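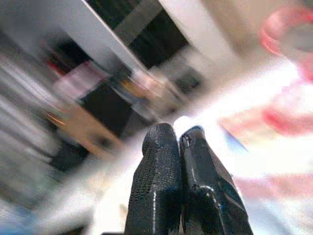 Re-grouting a shower floor – epoxy or cement?

Ondalley Home Forum > Bathrooms and Tiling
Page 1 of 1

mossandmortar
Posted 10th July
Right, quick one before I go and spend money. Shower floor, small mosaic tiles, grout has gone in two corners and along the edge by the drain. Tiles all sound, none rocking, tapped every one with the handle of a screwdriver. Want to rake out and regrout the lot while I'm at it. Everyone at work says epoxy. The bloke in the tile shop says cement with a sealer. Quote from a fitter was £411 just for the floor, no thanks.
Anyone done both? Only one shower in the house so I need it back quick.

tapwasher77
Epoxy. Did mine four years ago and haven't touched it since. No sealing, no black bits. Just do it.

Benedetti
Cement. Sorry tapwasher but epoxy on small mosaic is a horrible first job. So many joints, and you've got to get the haze off before it goes. I ended up on my knees with white vinegar and a scouring pad at midnight and there's STILL a dull patch by the door.

tapwasher77
You mixed too much at once then. Half the tub, do half the floor, clean, then the rest.

Benedetti
Half a tub isn't always an option, depends on the kit. Mine was pre-weighed, part A all goes into part B. Split it wrong and it never sets.

mossandmortar
Kit I was looking at is the Nomolness one, £64. Two bottles and a bag of powder. Is that the pre-weighed sort?

kerbside_annie
Yes that's pre-weighed. You can split it if you've got kitchen scales but weigh everything, incl the powder. Don't guess by eye. I used it on a splashback, lovely stuff, but a splashback is not a floor.

Has anyone asked what's under the tiles? If the grout's gone in the corners I'd want to know why before putting anything back. Corners shouldn't be grout in the first place, they should be silicone. Floor moves, wall doesn't, grout cracks. Every time.

mossandmortar
Corners were grouted yes. Whole perimiter. So silicone all the way round?

kerbside_annie
All the way round where floor meets wall. Rake it right out, get it bone dry, then silicone. And leave it dry for longer than you think – overnight with the door open and the window open isn't enough if it's been leaking for months. I left mine two days with a fan heater.

oldschool_trowel
Coming in to agree with Annie on the corners and disagree with everyone on the rest. Doesn't matter much which grout you use. What matters is how deep you rake. People scratch the top off, smear new over old and wonder why it flakes by October. You want two thirds of the tile depth out. On mosaic sheets that's not deep but it is slow.

Hand rake for the corners, oscillating tool with a grout blade for the long runs. Go gently, the blade will chip a glazed edge before you've noticed.

tapwasher77
Two thirds is overkill on mosaic. I took out maybe 2mm and it's fine.

oldschool_trowel
Your tiles, your floor. I've been called out to plenty of "fine".

pipdrain
Can I ask a daft question, does the sealer on cement grout actualy do anything? Mine said reapply yearly, I've never done it, looks the same as the day it went in.

Benedetti
Slows down staining, won't make it waterproof. Drip some water on a joint. Goes dark straight away, sealer's gone. Sits there in a bead, you're OK.

pipdrain
Went dark. Oh well.

mossandmortar
OK so leaning towards cement for the floor then, silicone round the edge. What colour would people go? Currently white, or was. Thinking mid grey.

kerbside_annie
Mid grey every time. White on a shower floor is a punishment. Get a dry sample next to the tile though, wet grout is always darker and you'll panic.

tapwasher77
Mine's white and it's still white. Because it's epoxy. Just saying.

oldschool_trowel
One more thing then I'm off. Clean the joints after raking, vacuum then damp sponge, let it dry. Mix stiff, like peanut butter. Too wet and it shrinks and goes patchy. Wring the sponge out properly when you wash off, most people flood it and pull the colour out.

mossandmortar
Brilliant, ta. How long before we can shower on it? Bag says 24 hours.

Benedetti
24 for the grout, then the sealer after that, then the silicone wants its own day. Call it four days all in. Make friends with a neighbour.

mossandmortar
Four days!! Gym membership it is.

Update: raked out one side tonight. Took ages. Came up soft as cheese by the drain, bit worried, but the board behind feels solid when I press it. Will leave it open with the heater on and have another look.

kerbside_annie
Soft by the drain is the bit I'd watch. If it's still dark tomorrow don't cover it up. Put a photo on when it's dried out a bit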